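Corkboard in a rental, screws or strips?

giltwood50
Landlord says no holes over 2 mm. Will strips hold a cork board?
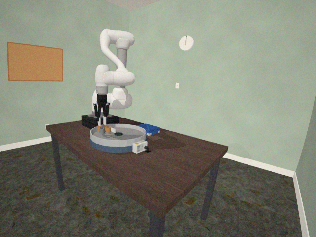 koppel_h
Strips let go on textured paint. Mine fell in December. Use screws and patch later. An empty board like the orange-brown one on that green wall is light, but add paper and it gets heavy.

Staltska
Disagree. Six strips have held mine for years — wipe the wall first.

koppel_h
Smooth wall, I bet.

Staltska
Eggshell, so yes.

giltwood50
Mine's bumpy. I'll ask about screws.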